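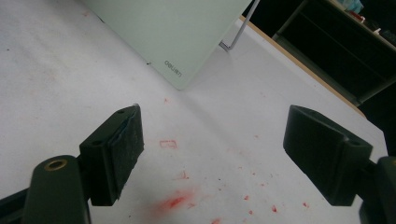
Home Lists Threads Search Log in

Re: Hand-held gripper build, finger pads and linkage slop
5 min read
11 replies 3 shares

Gøran Haugen wrote:

> I have printed two sets of fingers from the Flaltlow files and
> both close crooked. The left one gets to the middle first, and
> the pads meet at the tips with a gap at the back. I have
> reamed the pivot holes and it made no difference I could see.
>
> Two questions. Is anybody running brass in the arm segments, or
> is plain plastic on a steel pin good enough? And what are people
> doing about the pad faces? Mine are smooth and anything with a
> polished surface slides out when I lift it.
>
> I am also trying to decide how far to trust the trigger encoder.
> My recordings say closed when the fingers are still a little open,
> and it is not the same amount each time.
>
> Gøran

Gøran,

I went through most of this over the winter, first at home and then at the Gudwood shop where I have a bench now. I'll take it in order.

On the crooked closing: check the linkage before you print a third set. I also blamed the fingers. On mine the two short links had come off the printer at slightly different lengths, because I had put one at the front of the bed and one at the back and the bed was not level. The difference was too small to see with the links side by side in my hand. I found it by pushing one pin through both of them at one end and trying to get a second pin through the other end. It would not go. I reprinted both links next to each other, in the same orientation, and the fingers have met square since then.

If your links pass that test, look at the screws that hold the pads to the arms. There is some play in those holes in the Flaltlow version. Close the fingers on a flat piece of stock, something you know is parallel, and tighten the screws while it is clamped. Don't tighten them with the fingers open. I did that the first two times and the pads moved as soon as they had a load on them.

On brass: yes, I would. I ran plain plastic on steel for the first month and it was fine until it wasn't. The hole goes oval on the side that takes the squeeze, and after that you get the uneven gap no matter what else you fix. I put the inserts in with a soldering iron at a low setting. Go slowly and stop when the ring is almost flush, then press it the rest of the way against something flat and cold. I used the back of an old plane iron. If you push it all the way in with the iron it will carry on past flush and you will have a dished top surface, and then the washer rocks.

One thing that is not in the build notes: ream after the inserts are in. They close up a little as the plastic cools around them.

On the pad faces: I have tried three things. Sanding the faces is quick and works on cardboard and wood, and does very little for glass or glazed mugs. Thin rubber sheet with contact cement grips well but peels at the front edge. I got 311 recorded picks out of one pair before the first corner lifted, and the other pair went sooner. What I have stayed with is silicone tape, wrapped over the end of the pad so the edge is not on the gripping side. It needs changing often and it picks up crumbs from the bench, so wipe it between runs. Wipe the bench too. Dust on the tape makes it as slick as bare plastic.

Somebody asked off list whether the color of the filament matters. For the grip, no. For the camera I think it helps to have something dull that does not look like your table. I started with white fingers on a white table and had a bad time finding the fingertips in the video afterward. Dark green has been easy to pick out. Gloss filament of any color throws highlights from the ceiling lights, so go matte if you can get it.

On the encoder: I don't trust mine either, not for the last bit of travel. The trigger bottoms out before the fingers do if you squeeze gently, and the arms flex if you squeeze hard, so you get two different numbers for the same gap. What I do now is start every session with a short calibration clip. Fingers all the way open, hold, all the way closed, hold, then closed on a block of known width. It takes 18 seconds and I keep it in the same folder as the session. When I process the recording I map the encoder to the gap from that clip and ignore whatever the file header says.

Ragnheiður Þórarinsdóttir posted a script in May that does the mapping from a plain text table, and it will read Somogyi logs as well as the Clikudov ones. You have to change one line if your encoder counts the other way. Her message is in the archive under "gap tables". I have run it on 400 clips and it choked on two, both of them mine, where I had forgotten to hold the fingers closed.

A few smaller items since I am writing anyway:

The trigger spring in the parts list is too strong. After an hour my hand was tired and the picks got sloppy. I went down one size and it still returns fine.

Put threadlocker on the camera mount screws – the purple kind, not the blue. Mine worked loose twice and I lost an afternoon of recordings to a camera that had tilted.

Leave slack in the cable where it passes the left arm. If it is tight it pulls the arm in, and that will also look like crooked closing.

I have a spare pair of short links from the good print, same file as yours. If you send me a postal address I can mail them and you can rule that part out. I would still do the pin test on your own ones first.

Next on my bench is a softer pad with ribs across it. I'll post the file when it has survived a week.

Reply Reply to list Previous Next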